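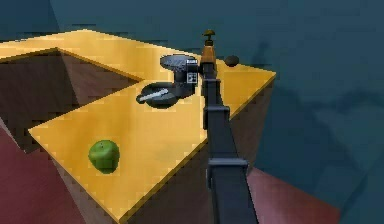
Is the resident exemption for the Dudberg clean air zone worth applying for, or is it just a way to collect a fee?

Posted by Pirjo Mäkelä in Driving, parking and transit

I live on the Meng side of the river, four blocks inside the new zone boundary in Dudberg. My car is an old diesel wagon that fails the standard, and I knew that. What I didn't know is that the letter from the city would be three pages long and still not tell me what I owe.

As far as I can work out, I have a choice. I can pay the daily charge every time I drive, which is 5 a day. Or I can apply for a resident exemption, which costs 97 up front, non-refundable, and "may be granted for a limited period." The letter doesn't say how long the limited period is. It doesn't say what happens to the charges that pile up while they're deciding. It does say, in bold, that the penalty for an unpaid day is 500, so somebody in that office knows how to be clear when they want to be.

I drive maybe twice a week, mostly to my mother's place past Zelgate, where the last bus leaves before I'm done cooking her supper. I tried the Bustix app to plan it by transit and it told me to take two buses and walk along a road with no sidewalk.

What I want to know:

Has anyone here been granted the exemption, and for how long?

Do the daily charges keep counting while the application is open?

If I just move the car from my street to the lot across the street, is that "driving in the zone"? The map has the line going down the middle of my block and I can't tell which side I'm on.

Please don't tell me to buy a newer car. I've had that advice from my brother-in-law already and he isn't paying for it either.

Edited to add: I called the number on the letter. After a long wait I was told to check the website. The website has the same three pages on it.

Torben Oltmanns
Posted in January, marked helpful by the person asking

I got one last year, so I can answer part of this. Whether it's worth it depends on how much you trust them to renew, and I don't, much.

Mine was granted for six months. Other people on my street got twelve with what looked like the same paperwork, and when I asked why, I was told that each application is "considered on its merits." You can read that how you like. I read it as there being no rule written down.

Yes, the daily charges keep counting while you wait. This is the part that catches people. The exemption starts on the day it's approved and isn't backdated, so if you drive during the waiting period you have to pay for each day as usual. My approval took seven weeks. I'd paid the 97, and I was still paying 5 a day on top of it, which felt a lot like buying a ticket twice. I wrote to complain and got a reply thanking me for my interest in cleaner air.
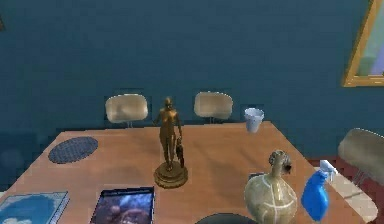 Illustration: computer-generated interior.

On moving the car: parked cars aren't charged. The cameras only read plates that pass them, and there isn't one on every block. But the rule as written says any movement on a public street inside the line counts, camera or not. I wouldn't rely on the missing camera, but I also won't pretend I've paid for every time I moved mine out of the way of the street sweeper.

For the boundary, don't use the map in the letter. Go to the zone page, find the street list at the very bottom, and look up your house number. It's by number, odd and even, and it settles the question. Take a screenshot with the time on it, too. The list was changed at least once after it went up and there was no notice of it that I could find.

Do the arithmetic before you apply. At 5 a day, 97 is a little over 19 days of driving. Twice a week, you'd get there in ten weeks. So if they give you six months you come out ahead, and if they give you three months you barely do. If they turn you down, you're out the whole 97. I'd want to know how many they turn down, and they don't publish that.

What to send, from what they asked me for:

A utility bill with the address on it. They rejected my phone bill.
The vehicle registration, both sides.
Something showing why you need the car. For you that would be your mother's address and, if you can get it, a note from her doctor. I only had a letter from my employer about night shifts.

Send it by the upload form and also on paper. My upload "could not be located" and the paper copy was the one they used.

Yulan Tian
Posted in January

Just don't pay. They can't fine everybody. My cousin ignored his and nothing happened.

Torben Oltmanns
Reply to Yulan Tian

How long ago was that? The first month was warnings only. Mine was a warning as well, and the next one was for 500.

Yulan Tian
Reply to Torben Oltmanns

I'd have to ask him. I think it was when it started.

Mingxuan Shao
Posted in January

I'll add one thing to Torben's answer, and disagree with another.

There is a hardship route that skips the 97. It's on page three of the letter under "Other circumstances," in the same paragraph as hearses and farm machinery. If you're caring for a relative, you can ask for the fee to be waived. You have to ask before you pay, as they won't refund it later. I helped my neighbor do this and she got the waiver, though she had to send the form in twice.

Where I disagree is on the screenshot of the street list. It's fine to have one, but don't expect it to win you anything. My neighbor's appeal had one attached and the decision letter didn't mention it. She got her penalty canceled in the end on a different point, which was that the camera had misread a letter on her plate. So ask for the camera picture every time. It's free, and you have to request it in writing.

I'd also be careful with the talk about 900 for a second penalty. I've seen that figure on flyers stuck to lampposts and repeated on this site, and I can't find it in the ordinance. The only amount I can find is 500, first time or fifth. If someone has the page where it says 900, post it, because I've looked.

As for whether the whole thing does anything for the air, the city put up one monitor, and it's next to the park.

Pirjo Mäkelä
Comment from the person asking

Thank you, Torben and Mingxuan. I found the paragraph with the hearses. I've also looked up my number and I'm on the even side, inside the line. The lot across the street is outside it. I'm going to ask for the waiver first and leave the 97 where it is until I hear back. In the meantime I'll pay the 5 when I go to Zelgate and keep the receipts.

Does anyone know if the bill has to be in my name only? Mine has my late husband's name first.

Torben Oltmanns
Reply to Pirjo Mäkelä

Both names were fine for the couple downstairs from me. Circle yours.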